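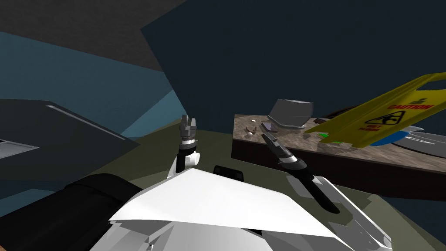 4.2 Clearing a surface before wiping

The second group of chores covers tasks in which a surface has to be cleared before it can be cleaned. We include it because earlier work on wiping has mostly begun with a bare worktop, a condition seldom met in kitchens or on shop floors. The task set was frozen on 17 January 2025 and no items were added after that date.

All trials were run in the Clevix simulator using the Grinport two-arm model. The same policy was used for every trial, with no tuning between layouts. A trial began with the arms raised and ended when the policy issued its stop signal or when the time limit was reached. We ran 589 trials, of which 581 were kept for analysis. The remainder were dropped when the physics solver failed to settle at the start, before the robot had moved.

A trial was scored as complete only if every item had been moved to its assigned place and none had fallen to the floor. Partial credit was recorded separately and is not used in the main comparison. This is a stricter rule than the one used in the Parisi benchmark, where an item counts as cleared once it has left the marked area, whether or not it was put down safely. Scores from the two should therefore not be compared directly.

Failures fell into 4 classes: missed grasp, slip during lifting, collision between the arms, and early stop. Missed grasps were the largest class. They were most common with thin items lying flat, where the fingers closed above the item or pushed it along the surface. Large, light items gave a different problem — the grasp usually held, but the free end swept across the worktop and moved smaller things out of reach. The policy has no means of planning for this, as it treats each item on its own and looks again only after release.

Figure 6. Simulated gripper with its jaws open and nothing held between them.

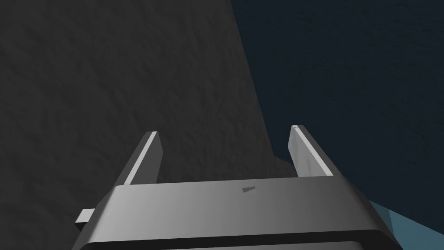
Can a machine of this type be left to clear a kitchen worktop by itself?

At present it should be supervised, as it cannot reliably tell a finished job from one it has abandoned.

The early stops deserve a separate remark. In most of them the last view available to the policy held no item at all, and it reported the task as done. Adding a slow sweep of the head before the stop signal removed many of these cases but lengthened each trial by 12 seconds. We left the sweep out of the main results so that they could be set beside those for the Vandham controller, which has no such step. A repeat of both conditions on hardware is planned for February.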